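Tultelmont Parish Records Project
Progress report to the Katiyar Fund
Prepared by Refilwe Dlamini, project lead
Dec 25, 2019

Work since October has gone mostly to plan. We have finished sorting the rate books and moved on to the correspondence, which is in worse order than we were told. Letters from the drainage dispute had been filed under the names of the clerks who answered them, so Mohit Dhillon has been putting them back into date order before any indexing is done.

The index now covers 68 files. A further 13 have been read but not entered, mainly where the handwriting needs a second opinion. Nour Hamdan checks these on her days at the Herker reading room and returns them with notes. We agreed a spelling list for farm names in November, and this has cut down on duplicate entries.

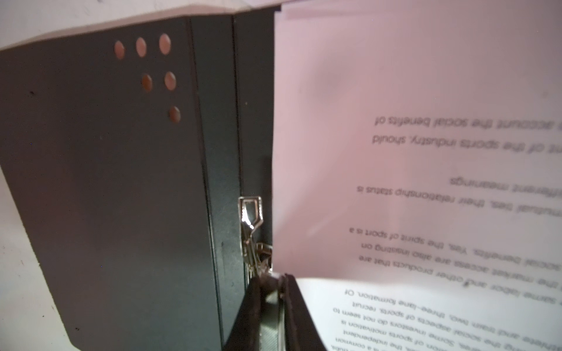
Spending is within budget apart from storage. The Rernden depot raised its charge for the half year, and we moved a small sum across from travel to meet it. Ramesh Garg approved this by email and the change is shown in the attached sheet. We do not expect to need more before the grant ends.

Two matters are behind. The public search page was due to open before Christmas but the supplier has not fixed the date field, which still rejects anything without a day and month. Many of our letters carry only a year. The oral history interviews have also slipped – six were planned and two are recorded. The others have been rebooked for the new year, when people are easier to get hold of.

Kanchan Chaturvedi will take over the monthly returns while I am on leave. Questions about the index should still go to Mohit. We would like the Fund's view on whether the drainage letters may be quoted in full on the search page, as several name families who still live in the parish.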